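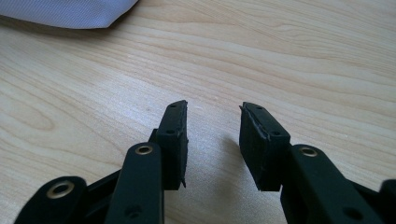
Week 3: Floating point comparison and why your tests fail

A float is a fixed number of bits standing in for a real number, and most real numbers don't fit. The value 0.1 has no exact binary form, so what gets stored is the nearest value that does. Usually the difference is too small to care about. It starts to matter when you compare two results that were worked out by different routes. Picture the representable values as the darker grain lines on a pale wooden tabletop, with the lighter wood between them standing for every number you can't store. Unlike grain, the spacing of floats follows a strict rule: it doubles each time you cross a power of two.

Open a Python prompt and type 0.1 + 0.2 == 0.3. You will get False. Print the left side and you will see 0.30000000000000004. A double prints up to 17 significant digits when it needs them to be read back exactly, and here it needs all of them.

Absolute tolerance

The first fix most people try is abs(a - b) < 1e-9. This works well for values near 1. For values near 1e12 it's too strict, as neighbouring doubles up there are already further apart than the tolerance. For values near 1e-12 it's too loose, and everything looks equal to everything else. The Grarnton data set we used in the lab has both kinds of value in one column, so a single absolute tolerance will not do.

Relative tolerance

Scale the tolerance by the larger of the two magnitudes:

abs(a - b) <= rel * max(abs(a), abs(b))

This behaves well across most of the range. It breaks down when one side is zero, because the right side shrinks along with the left and only an exact match will pass for any rel under 1. The standard library function math.isclose takes both rel_tol and abs_tol for this reason. The default abs_tol is 0.0, so set it yourself if zero is a possible answer.

A worked case

In last year's assignment the Kesurwood module summed a list of sensor readings in file order. Drahomíra Šimko sorted the readings first, to make the output easier to read, and 4 of the tests began to fail. Neither version was wrong. Floating point addition isn't associative, so changing the order can change the last few bits of the total. The tests used == and had only passed because the order had never changed.

She replaced sum with math.fsum, which tracks the lost low bits and gives the same total in any order for ordinary finite inputs, then switched the remaining comparisons to isclose. Both changes were worth making. With fsum alone, the later divisions still round.

Things that catch people out

NaN is not equal to anything, including itself. A comparison with NaN inside a sort will leave the list in a strange order with no error raised.

Positive and negative zero compare equal but don't print the same.

Don't use floats for money. Use whole cents or the decimal module.

Don't use a float as a dictionary key if it came out of a calculation. The lookup will miss — usually on the marker's machine.

Exercises

1. Write a loop that adds 0.1 to itself until the total equals 1.0 using ==. Explain what happens, then repair it.

2. Find the gap between 92.0 and the next double up. Check your answer with math.ulp.

3. Read the Mikuš notes on summation (Rindham course folder) and write the compensated version without using fsum. Compare the two on the Grarnton column, forwards and backwards.

Hand in the code and a short paragraph for each question. Bring exercise 2 to the tutorial on paper, with your working shown.

This site uses cookies to remember your display settings. Accept | Manage

Rindham Computing Course Notes | Contact the course office | Back to top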